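Home Opinion Local Business Newsletter About
Filed under: Work Life
October | By Maricruz Salinas

I've worked banquets at the Garkbridge conference center for 10 years, and for most of that time water was my job. I don't mean that as a complaint! A big day means up to 2,000 glasses, and if you've ever done a breakfast for a roofing trade show you know they drink every drop and then want more.

So when management said they were trying out robot arms from a company called Femov for the pouring, I had feelings. Most of us did. My friend Beltrán, who has the shift after mine, said fine, let it pour, my wrist has been shot since spring. I said sure, and then what do they need your wrist for?

We were both kind of right, which is annoying.

The wrist thing is real. Pouring is nothing the first 200 times. After that it's in your elbow, and then you're home at night and can't open a jar. Anybody who gets sentimental about that kind of work can come do it with me (bring ice). I like that a machine might take the worst of it.

But pouring was also when I looked at people. You lean in, you fill the glass, you notice that the man at the end hasn't touched his food, or the lady by the door is freezing under the vent. Half my tips came from that, and pretty much all the fun. If the glasses get filled back in the prep room and I just carry trays out, I'm going to miss stuff, and so are the guests, even if they couldn't tell you what. 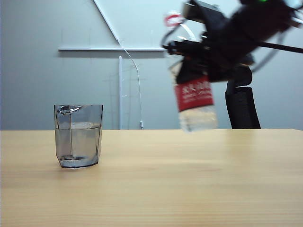 And then there's the money, which management talks about very fast. The hotel over in Grusside went this way before us and cut its banquet crew's hours, and the people who stayed are covering bigger rooms. Ours says that's not the plan. Okay, so write it down! Put our hours on paper for the next year, and let the folks who carry the trays have a say in where the arms go and what they do. I've got opinions. Put one on the 900 coffee cups, for starters, and leave me the head table and a pitcher.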